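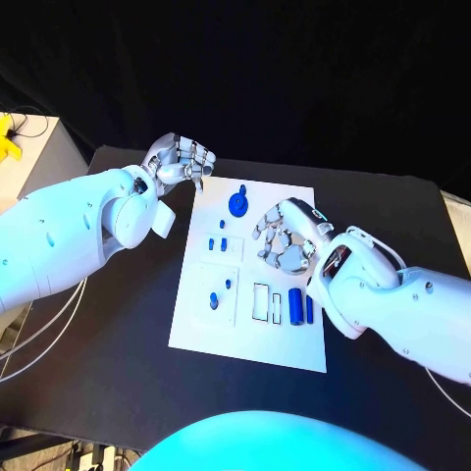

A white board with blue pegs, laid out on a dark tabletop.

The peg board is among the oldest teaching materials in the Gomadetti workshop, and Dumisani Mofokeng has been responsible for its design through five revisions. In an interview on 07/05/2018, he discussed how the current board is laid out and what schools have asked of it.

"People expect us to begin with the pegs," Mofokeng said. "We begin with the board. If the surface is shiny, a child sees the ceiling lights in it and loses the peg. A matte white sheet on a dark table gives the eye something to hold on to."

The first boards, sold under the name Birkalex, used pegs in 16 colors. Teachers reported that children sorted by color and paid little attention to size or position. Mofokeng described the change that followed as the most disputed of his tenure.

"We had two long meetings about blue," he said. "Some of my colleagues thought it looked plain. I thought a plain part was easier to talk about. You can ask a child to find the wide one or the narrow one, and color does not answer for them."

Discs that fit over a peg were added at the request of the Echeverri school, where staff wanted an exercise in stacking as well as placing. Mofokeng said the fit took longer to settle than the shape.

"A disc that drops on too easily teaches very little, and one that sticks ends the lesson. We changed the hole several times before the teachers stopped writing to us."

A standard session with the board lasts 15 minutes. Mofokeng advises teachers to set out only a few parts at first and to leave the space between them open.

Work on a smaller board for home use, to be called Zurkix, is expected to continue through the year. Mofokeng said the peg sizes would remain the same, so that parts can be exchanged between the two sets.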